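Project Report: Task Planning for a Simulated Plate Handling Cell
By Hiyori Hosoda and Eero Aaltonen
23 Dec 2022
14 shares | 3 comments

Our project was the planning software for a robot arm that moves labware between a storage shelf and the deck of a pipetting machine. All of the work was done in simulation. We called the planner Varov, and it sits on top of a motion library named Kandgate that an earlier student group left us.

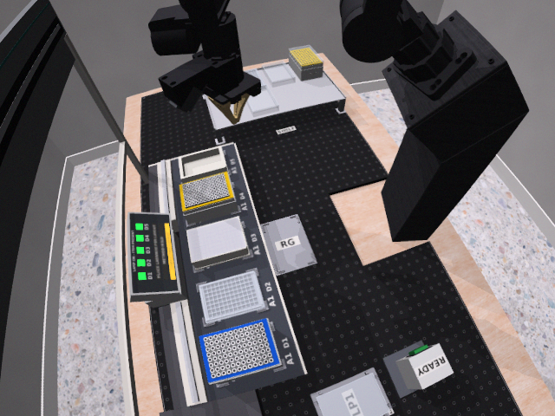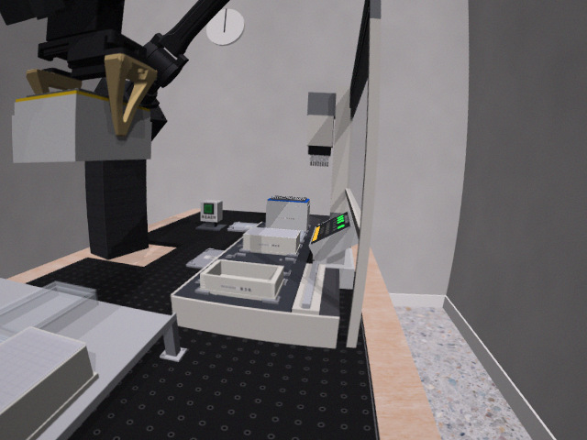

The planner takes a list of moves, such as "shelf to D3," and turns each one into a pick, a carry and a place. Every location has a name, a pose and an approach direction. In the first version we typed the poses by hand into one big file. This worked until we shifted the shelf a little and every shelf pose was wrong. Now each pose is stored relative to its parent object, so moving the shelf means changing one line.

Carrying was harder than picking. Kandgate checks the arm for collisions, but it did not know about the object in the gripper. A path could be fine for the fingers and still drag a tip box through its neighbor. We fixed this by attaching a box shape to the gripper model after each grasp and removing it after release. The shape is padded by 8 mm on every side. Smaller values gave us contacts at the deck corners, and larger ones made the planner give up on tight slots.

We also added a state table that records what is in each slot. Before a place move, the planner looks up the target and refuses if it is taken. Eero wrote this part in February as a quick check, and it ended up catching more mistakes in our test scripts than anything else.

For testing we wrote a script that makes random but legal move lists. We ran 1,000 lists, for a total of 2,339 moves. Of those moves, 18 failed. Most of the failures were timeouts on long carries where the wrist had to turn almost all the way around — the planner kept choosing an elbow position it could not finish from. Adding a middle waypoint over the open part of the bench fixed the ones we tried again, but we did not have time to repeat the full test.

Two things are still missing. Slot names are case sensitive, and a typo gives an error message that does not say which line it came from. The planner also trusts the state table completely — if a plate were dropped, it would carry on as if the plate had arrived. A check on finger width after each grasp would be a good next step. The code and move lists are in the Hunt folder on the course drive.

Comments (3)

mkettle: Did you try a different planner for the long carries, or only the waypoint?

Eero Aaltonen: Only the waypoint. We had one other planner installed but never got its joint limits to load.

dropslot: The relative poses are a good idea. We have the same problem with our shelf file.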